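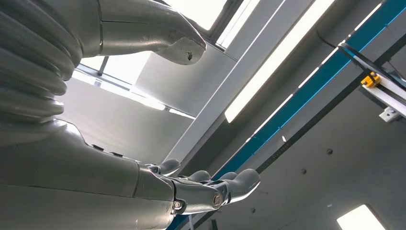 August, Ulholm workshop – light and windows, first go

Started after lunch, finished later than I meant to, tea went cold twice. Oratile Naidoo has been asking since spring whether we could sort out the light in here before the dark afternoons come round again, and I finally ran out of good excuses, so I spent a happy few hours with my head tipped back and now have a very stiff neck to show for it.

The long fluorescent fitting first. The tube is on and bright, and the pale housing still looks decent to me from floor level, so I'd like to keep it if we can. What I don't love is the way it competes with the window. With the daylight coming in strong as it was today you get both at once, and anything shiny picks up a bright streak along the top and goes dark underneath, which is no help at all when you are trying to read a scribed line.

Meter readings, taken at bench height with the little Clellel meter (fresh battery, I checked):

tube on, daylight as it came: 400 lux
same spot again after tea: 373 lux
tube off, blind down on the window side: 21 lux

I was rather pleased with the first two and a bit shocked by the third. It does show how much we lean on the glass in summer without noticing. I must do the same spot again on a properly gloomy day, tube on and blind down, or the numbers won't tell us much about winter.

Windows next. The dark grey mullions I have always liked, they make the panes look very smart against the pale grey of the walls, and I would be sorry if anyone painted them. The lower opening throws a lovely soft wash over the wall and I'd leave it well alone. For the upper one I wondered about a diffusing film. Shabalala sent us a sample roll ages ago and I found it behind the offcuts, still in its wrapper, so there is enough to try one pane before we spend any money.

Oratile would prefer a second blind. We went back and forth on that quite cheerfully for a while – her point is that film stays put in December when we want every scrap of daylight, and I think she may well be right.

To do:
Ask Ekorgate for a price on 8 replacement tubes, and whether they do a warmer white.
Try the film on one pane, taped at the corners only.
Mark the meter spot on the bench with a dab of paint so we both use the same one.
Borrow the tall steps back from next door.
Blind cord is fraying, new one wanted.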